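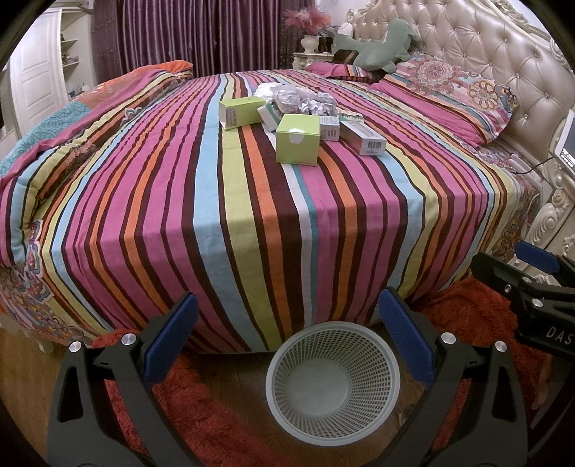 Will the pitching lab at Kundum be open to players before the end of the season?
The lab has been taking pitchers since the second week of this month, with hitters to follow once the second cage is wired.

Progress report to the Tichý Fund
Arm Care and Return-to-Play Program, Kundum Baseball Club
August 2023

Where the work stands

The grant was made to do two things: give our pitchers a proper record of how much they throw, and give players coming back from arm or back trouble a set path to follow before they are put in a game. The first part is running on all teams. The second part is running for the senior and under-18 teams and has started late for the under-15s. The building work on the lab took longer than planned and is the main reason for the delays described below.

Pitch records

We now have 49 pitchers on the books. Each one has a card at the field and an entry in the Ikus software, which the coaches fill in after every game and bullpen session. At the time of our last report, the cards were filled in for games only. Bullpen sessions were being missed, and in some cases a pitcher had thrown a full session the day before a start without the game coach knowing.

Bullpen entries have improved since we moved the cards out of the clubhouse and into a box on the bullpen fence. They are still weaker on away trips, where the box does not travel. For the rest of the season the scorekeeper will carry the cards with the scorebook.

The rest-day limits we agreed on with the fund are in the software as a warning. A coach can override the warning but has to type in a reason. Most overrides so far were for pitchers who had thrown a few pitches in relief and were used again in the same series. We looked at each of these and found the rule was set too tight for very short outings. We would like to change it so that a single short relief outing does not trigger the warning, and we ask for the fund's agreement before we do so. The limits for starting pitchers would stay as they are.

Catchers are not covered by the grant, but the coaches have asked for them to be added. Several of our under-18 catchers also pitch, and the cards do not show the throws they make behind the plate. We have not changed anything yet. If the software can handle it at no extra cost, we would like to try it over the winter sessions.

Return-to-play path

The path has a throwing stage on flat ground, a mound stage at lower effort, a live stage against our own hitters, and then a short game outing. A player moves up when the physical therapist and the pitching coach both sign the card. Under the old arrangement a player told the coach he felt fine, and that was usually the end of it.

Players have accepted the path better than we thought they would. The main complaint is the wait between stages when the therapist is away. We have asked the clinic to name a second person who can sign, and they have agreed in principle. We are waiting for that in writing.

Two senior pitchers have come all the way through the path and are back in regular use. Another stopped at the mound stage when his elbow was sore again and has been sent back to the clinic. One position player with a lower back problem decided not to continue this season. He is helping with the under-15 infielders and plans to see how he feels in the spring.

For the under-15s, the start was put back while we dealt with parent consent forms. The first version of the form was long and not many came back. A one-page version went out in its place and nearly all the families have now returned it.

The lab

The lab is the old equipment room behind the third-base side, with one wall taken out and a portable mound put in. The floor had to be leveled before the mound could be set down, and the first contractor's work was not flat enough. It was redone at the contractor's expense. The club did not pay extra, but we lost more than 2 weeks of indoor time while the surface was ground down and left to cure.

The first cage is finished and has lights, netting and a pad behind the plate. The second cage has its frame and netting but no power. The electrician is booked, and the hitting sessions will be put on the schedule when that job is signed off. The heating has not been tested and will not be needed until the weather turns.

The radar unit works well indoors. Outdoors it gives odd readings when it is set too close to the backstop, and the coaches have marked a spot on the ground where it reads properly.

Work with Vurkemura

The shared sessions with the Vurkemura club were meant to start in the spring. They were put off when their field was closed for drainage work and their home games were moved. We have since held one joint session for coaches at our field. It covered the pitch cards, the warm-up routine and how to run the flat-ground stage. Their coaches took the cards away with them and are using them for their senior team.

They do not have the software. They asked if their records could be kept under our license. We have put the question to the supplier and have told Vurkemura to stay on paper until we have an answer.

Spending

Spending on the software, cards and radar unit is complete and came in on budget. Spending on the lab is slightly under budget at this point, but the electrician's bill is still to come. We expect the lab line to finish close to the full amount.

The therapist's hours are running over. This is from the under-18 team, where more players than planned asked for a check before the season. We have covered the difference from club dues and are not asking the fund for more. We do ask permission to move 300 dollars from the travel line, which was set aside for the Vurkemura sessions that did not take place, to the therapist line for the fall.

Receipts for this period are attached separately, in the order used in the budget sheet.

Problems still open

Away-game records are incomplete, as noted above. The under-15 coaches have had only one training session on the software and need another. The storage of the portable screens has not been settled now that the equipment room is in use, and they are under a tarp beside the dugout for the time being.

Next period

Finish the second cage and open it to hitters.
Complete the under-15 start on the return-to-play path.
Get the clinic's second signer confirmed in writing.
Hold the postponed sessions with Vurkemura, indoors if their field is still closed.
Set the winter throwing schedule, with the lab open to all teams on a shared timetable.

The next report will be sent in December, after the fall games are finished and the season's pitch records have been checked against the scorebooks.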